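Chapter 4: Finding Your First Paying Customers

I started Kunetti with a spreadsheet, $2,000 and a very wrong idea of who'd buy from me. I figured small dental offices in Medina would love scheduling software. I emailed 300 of them in August and got 30 replies, mostly people asking to be taken off the list (fair enough!). 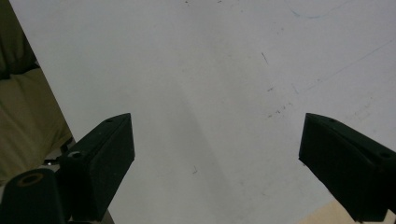 Figure 4.1. Two black gripper fingers over a white surface.

So I got in the car and sat in waiting rooms. The front desk folks were happy to talk, and what they complained about was billing. We'll come back to those talks in Section 4.2, when you write your own interview questions.
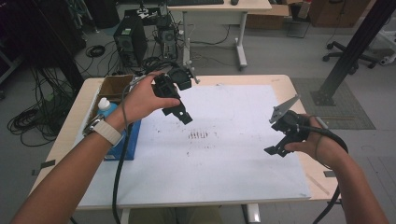

Figure 4.2. A hand-held gripper in each hand, at a light wooden table.

My first sale was for $1,513, to a clinic in Traston. I'd have taken half that. Before you read on, write down who you think your buyer is and keep the page.

We use cookies to remember your place in the book. Accept / Settings

Comments (2)

Osian Landeg: Did the waiting room thing before reading this and got kicked out of one. Still worth it.

jikow_fan: Is 4.2 up yet?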